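Table drawer drops at the front when pulled out

Samer Sayegh
2025-03-27
Varnished wooden table, one drawer under the apron. Empty, it slides fine. Loaded, the front drops once it is more than halfway out. Is this the runner or the drawer itself?

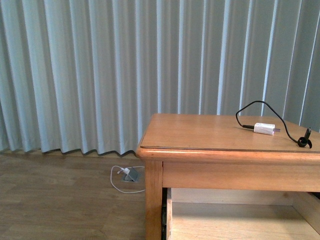

Drawer pulled out, nothing in it.

Govex
Probably the kicker — the strip above the drawer side that stops it tipping. If it is worn or missing, the front drops under load. Take the drawer out and feel along the inside of the apron. Glue on a thin hardwood strip, leave a slight gap, wax it.

Tai
Mine did that. I put less in it.

Plendard
Agree with Govex. Check the runner screws first.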